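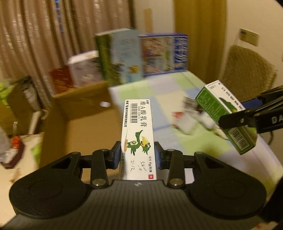
Steinbach pharmacy to move into former bank building

The Kimico pharmacy in Steinbach will close its Tramine Street store in October and reopen two blocks away, in the former bank building next to the post office.

The company said the new store will have two consultation rooms, a larger waiting area and a drive-up window. The present store has a single counter, and customers picking up prescriptions share a line with those buying other items.

All prescriptions on file will transfer automatically. Customers do not need to call their doctor or fill out a form, and the phone number will stay the same. Anyone with a refill due during the move is asked to request it at least four days early.

The Tramine Street store will close at 2 p.m. on a Tuesday, and the new one will open the following morning. During the gap, urgent prescriptions can be filled at the Kimico branch in Breloven. Delivery customers will get their orders as usual, although drivers may arrive later in the evening than they normally do.

Opening hours will be longer at the new address. The counter now closes at 6 p.m. on weekdays and will stay open until 8. Saturday hours are unchanged, and the store will remain closed on Sundays.

The take-back box for expired or unused medicine is moving too. Creams, tablets and liquids are accepted in their original packaging, with the patient's name blacked out. Needles and inhalers are not accepted and should go to the county drop-off site.

Parking behind the bank building is shared with the post office and limited to 60 minutes. The town plans to add a crosswalk at the corner before the store opens.

No tenant has been announced for the Tramine Street space.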